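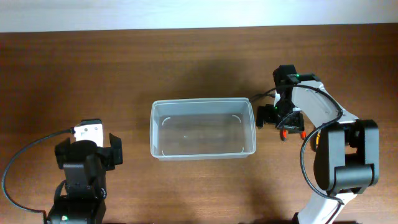 March 2, 2018

So I have been promising a post about the cable thing for weeks, and then every time I sat down to write it I went and ran another test instead. Fair warning, this is long and it's mostly about one cable.

If you're new: I have two small tabletop robot arms and a task I've been calling the tool bin. Tools go in a clear plastic bin. That's the whole job! A person would finish it before the kettle boiled. For a pair of hobby-sized arms it has everything I like in a problem, though -- awkward shapes, pointy ends, handles that splay, and a bin you can see straight through, which cameras are not fond of. I run the arms off a control package called Flendesix that Shivam Saxena talked me into, and I've grown very attached to it in spite of what follows.

The fault showed up in November. The right arm would be partway through a reach toward the bin, and the wrist would go dead. The shoulder and elbow were still holding, everything upstream was perfectly happy, but the wrist and gripper stopped answering. Then, a moment later, they'd come back. And that's where it got ugly, because when they came back, the software still had the old target in its queue and sent the wrist straight there at full speed.

The first time, it was holding the scraper. I heard a crack like a ruler on a desk and the scraper was on the floor on the far side of the room. I was so excited that I had finally caught it grasping the handle properly that it took me a second to notice what had happened. Then I noticed that my hand had been over the bin not long before, moving a pair of pliers, and I stopped being excited and went and sat down.

I want to be clear that these are little arms. It wasn't going to break my wrist. But a wooden handle with a wide blade on the end of it, swung quickly, near a face that is leaning in to see whether the fingers have closed... yeah. I didn't run it again that night.

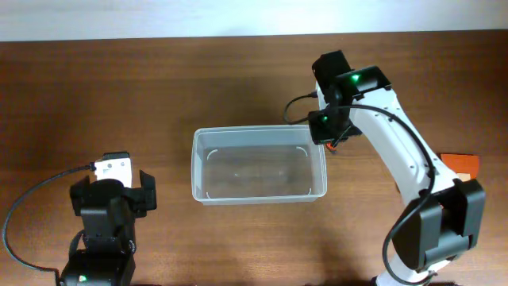
My first theory was heat. I had been running long sessions, and the joint motors do get toasty. So I did short sessions with long rests in between, and the dropout came anyway, once on the second reach of the morning with everything stone cold. Theory number two was the power supply, so I swapped it for a beefier one borrowed from Montri Bunnag. Same thing. Theory number three was that I'd written something dumb, which is always a strong theory, and I spent two evenings reading my own code and fixing several dumb things that had no connection whatsoever to the problem. (The code is nicer now. I'll take it.)

What cracked it was a comment from Ritu Kushwaha on my last post. She asked whether the fault followed the motion or followed the clock. Such a good question, and I hadn't asked it! I'd been logging times and hadn't bothered to log poses. So I changed the logger to write down every joint angle at the instant the wrist stopped answering, and let it go all afternoon with nothing in the gripper and me well out of reach.

I got 15 dropouts that afternoon. Of those, 14 happened with the arm stretched out toward the bin and the wrist rolled most of the way to one side. The last one was on the way back from that same pose. I printed the table out and stuck it on the fridge, I was that pleased.

After that it was just a matter of looking. The long cable on the right arm comes off the wrist, runs along the upper link and droops in a big loop past the elbow. I'd left the loop big on purpose, thinking slack was good, slack was kind to the connector. And it is, if the slack is where you need it. Mine was all down by the elbow. Up at the wrist, the wire had been clipped so snugly that a full roll used up everything there was and then pulled on the plug. Not enough to yank it out. Just enough to tilt it in its socket so one contact let go, and when the wrist rolled back the contact closed again and the wrist woke up hungry for its next command.

I unplugged it and looked at the connector under a magnifier and you could see a little polished patch on one pin where it had been rubbing. Look, I know that's a bad thing. But after all that time chasing a ghost, I could have framed that pin.

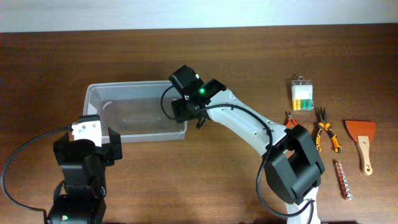

The mechanical fix cost nothing. I unclipped the cable, moved slack up toward the wrist, and re-clipped it with the wrist rolled as far over as it goes, first one way and then the other. If you only take one thing from this post, route your cables at the extremes of the motion! I'd done it all with the arm parked in a comfy middle position, where everything looks tidy. I also replaced the wire with the rubbed pin, which was not optional. Urmila Shukla told me she once cleaned one up and kept using it, and then had the same fault back a month later with a melted corner on the housing.

The software fix is the one that matters more, I think. A loose wire is going to happen again someday, to this arm or the other one. A loose wire should make the arm stop. It should never make the arm throw a scraper. So now:

If any joint misses 5 replies in a row, both arms hold where they are. Both of them, even if only one has a problem, because the healthy one will otherwise carry on and bump into its stuck neighbor.

When a joint comes back, its queue is thrown out. It reads its own position, and that position becomes its target. It goes nowhere until I press a key.

The first move after a fault runs at a crawl. I set the limit way down and it is honestly kind of charming, like watching someone tiptoe.

And a rule for the human, which is that I don't put my hands on the bin side of the table unless the power to the arms is switched off at the strip. I used to trust the pause key. The pause key is a request to the same software that sent the wrist flying. The strip is a switch. One catch worth knowing is that the arms go limp when you cut the power, so if one is hanging over something, get it back to its rest pose first, or it'll sag onto whatever's below.

A word about indicator lights, because I got fooled here. During the dropouts I kept glancing at the green LEDs and thinking, well, it's lit, so it's fine. On my setup, green means the part has power. It says nothing about whether anybody is listening on the data line. The light stayed on through plenty of my dropouts. I've added a big ugly red banner on the monitor that comes up when replies go missing, and I trust that instead.

To test all this I faked the fault on purpose. I put a little switch in the data line (data only, power left alone) and flipped it in the middle of reaches, with the gripper empty to begin with and later with a light pair of pliers. The arm stopped every time. I flipped it back, and it sat there waiting for me. I have never been so happy to watch a robot do nothing!

There's one thing I haven't solved. The hold is fine for a short dropout, but if the gripper joint is the one that's gone quiet, I can't tell it to keep squeezing. It seems to keep its last grip for as long as it has power, and I've seen it do so in all my tests, but I don't have anything that guarantees it. Marichka Romaniuk suggested a soft mat under the bin so that a dropped tool at least lands gently. I'm going to try it, though I'm a bit worried about how a mat will change the look of a see-through bin for the cameras. More on that when I've got numbers.

Next up is the left arm, which has its cable swinging out in a wide arc and which I have very carefully not touched, on the grounds that it has never misbehaved. I know. I'm going to roll that wrist to both ends tomorrow and have a proper look at it. If you've got a setup like this, go and do yours too, and tell me in the comments what you find. I'd especially love to hear from anyone who has a good clip for thin cable on a curved link, since the ones I have pop off if you so much as look at them.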